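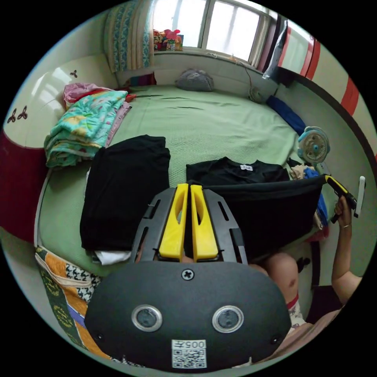
Pemgate Bedroom Folding Set

README, last changed January 10, 2021
Maintained by Ye-rin Maeng

Contents

This set covers clothes and bedding being sorted and folded on a bed in a small bedroom. There are 76 sessions, most of them between 15 and 20 minutes long. Each session has its own folder with the pictures and a plain text file of notes.

Items

Notes use one short name per item. The names in use are:

tshirt — any short-sleeved top, plain or printed
shorts — includes patterned ones
quilt — thick bedding, folded or open
sheet — the bed covering itself, left in place
bag — soft fabric bags only
cushion
other — anything left over, with a few words to say what it is

Colour goes after the name, so a black T-shirt is "tshirt black". Black items are the hardest to tell apart in the notes. Where two lie on the bed together, add the collar label or the print if there is one.

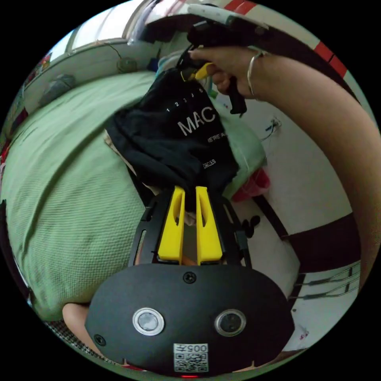

Printed words are copied as far as they can be read. Do not fill in missing letters, even when the rest of the word seems plain. Small numerals go on a separate line.

Item states

flat, crumpled, held, folded, stacked. Use "held" whenever a piece is off the bed, whatever shape it is in. A pile of mixed clothing gets one entry until something is taken from it.

Known problems

The October notes used "blanket" and "quilt" for the same thing. Nearly all have been changed to "quilt", but sessions 15 and 20 still need checking. Things on the windowsill are not listed anywhere.

Corrections

Send the session number, the item name and the line to be changed to Ye-rin Maeng.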